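Pêches ou pommes à la cave : combien de temps ?
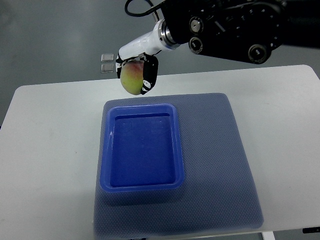
Fruit jaune-vert, un peu rosé en haut

jasivard73
Bonjour, j'ai rentré mes fruits en août, sur clayettes. Les pommes tiennent, les pêches non. Vous les cueillez à quel stade ?

Fornik
Les pêches, quatre jours chez moi, pas plus. Inutile de les mettre en cave.

Tenmont_392
Pas d'accord. Cueillies fermes et posées sans se toucher, je les garde bien plus longtemps.

Fornik
Fermes, elles n'ont aucun goût. Autant faire des bocaux.

jasivard73
Et pour les pommes, papier journal ou pas ?

Tenmont_392
Journal, et loin des patates.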